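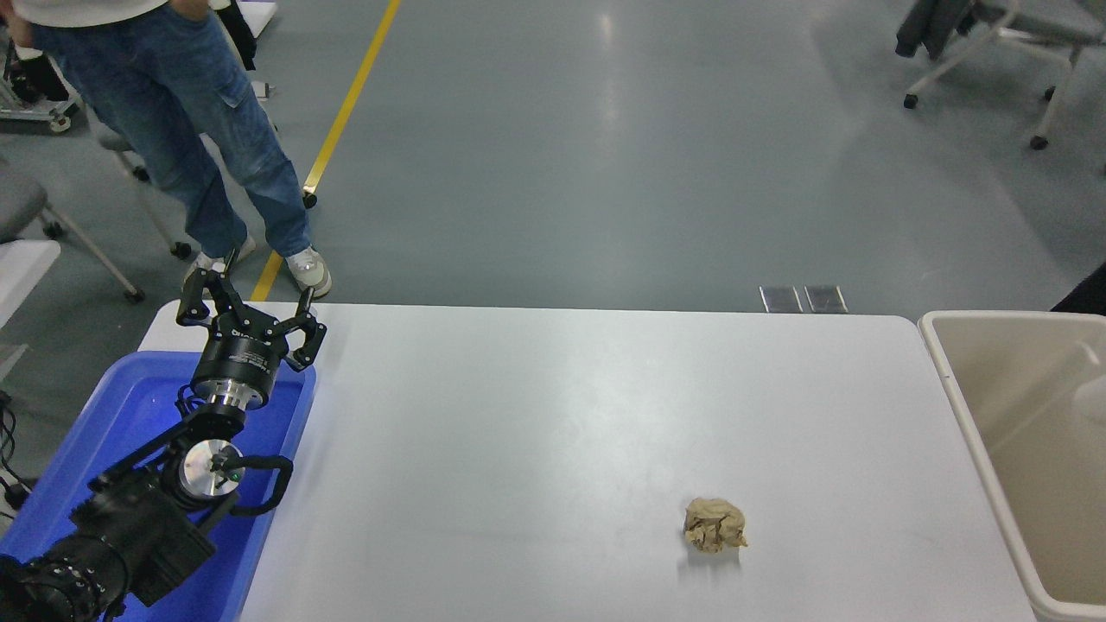
Keeping older girls in school when the secondary is far away

Posted by Nazanin Dehghan

I help run a small parents' group in a farming district. Our primary school goes up to grade 6 and most girls finish it. After that the nearest secondary is in Asadi, 14 kilometers away on a road with no bus. Boys ride bikes or board with relatives. A lot of the girls just stop.

I've talked with the families and very few are against school as such. They worry about the road, and they worry about who the girls would be staying with. Fees come up too, but usually third or fourth.

We have a little money, enough for one thing and not two. Has anyone dealt with this? I'm trying to choose between bikes and renting a house in town where the girls could stay during the week. The head teacher wants an answer by November.
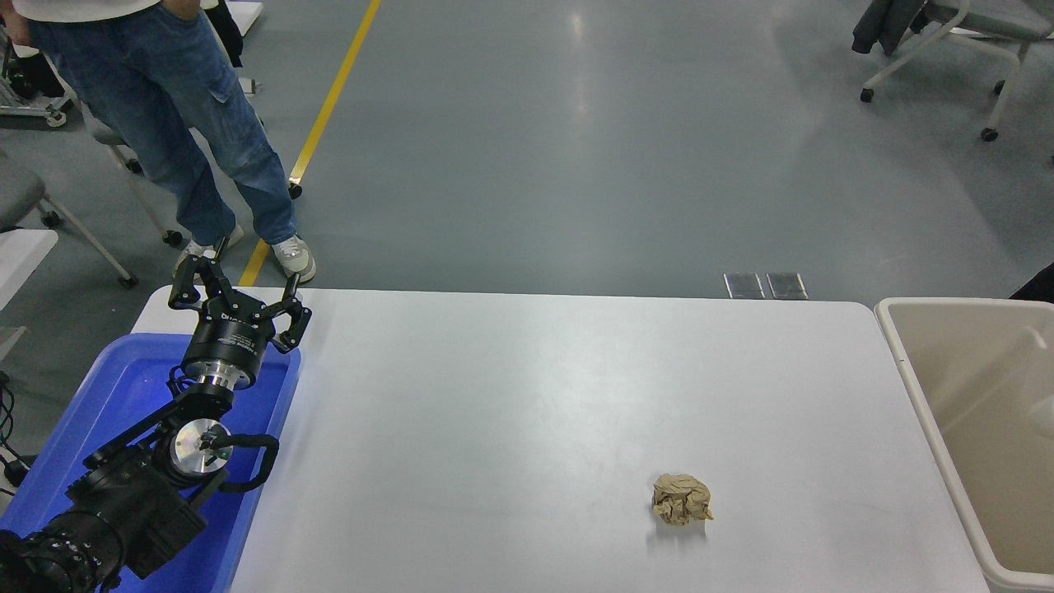 Replies

Shahram Talebi

Bikes. Cheaper and you can start right away. Houses are a headache.

Giorgia Greco

I'd ask the mothers before spending anything, and ask them without the men in the room. We bought bikes the first year. By spring half of them were being used to carry feed and milk cans, and the girls were walking again or staying home. Nobody had done anything wrong, a bike is useful to the whole household and we hadn't thought about that.

We moved to a rented house the year after. A local paper ran a short piece on it, and I'm pasting the start because it has the numbers:

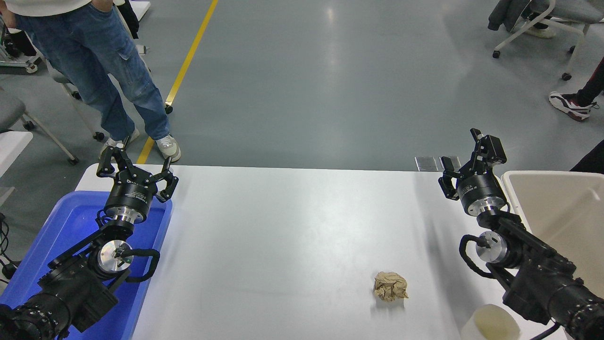 HANDONBY, November — When the hostel on the mill road opened, it had beds for 24 girls and six of them were taken. Now there is a waiting list.

“My father came to look at the locks,” says Touran Shojaei, who was in the first group. “Then he met the woman who cooks, and he knew her brother. After that it was fine.”

That is the end of the part I saved. The locks matter, and so does hiring someone the families already know. We had advertised for a house mother in town and got good applicants, but parents only relaxed when we took on a widow from the next village.

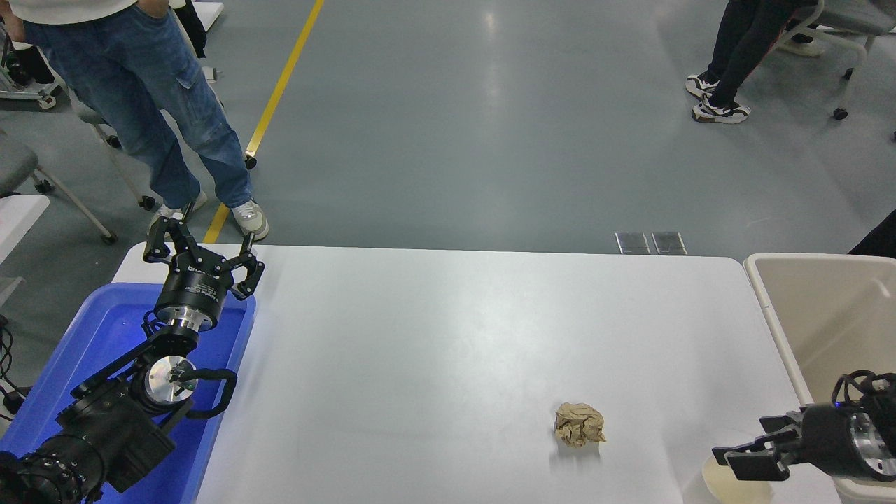 The other cost people forget is weekends. The girls went home on the last school day and came back the evening before classes, and somebody had to drive them both ways. We paid a truck owner by the month. Get it in writing, including what happens when the road floods.

If you can't manage a house, look at pairing each girl with a host family and paying the family in flour and oil. It is less tidy but you can begin with six girls and see.

Farhad Ebrahimi

Agree with most of what Giorgia wrote. I would add one thing — check whether the secondary will let the girls sit for the entry test at your own school. Ours lost several every year simply because the test was in town at 8 in the morning. The district office said yes when we asked, and it cost nothing.

I don't know about Asadi. Write to the office and not the principal, he will only forward it.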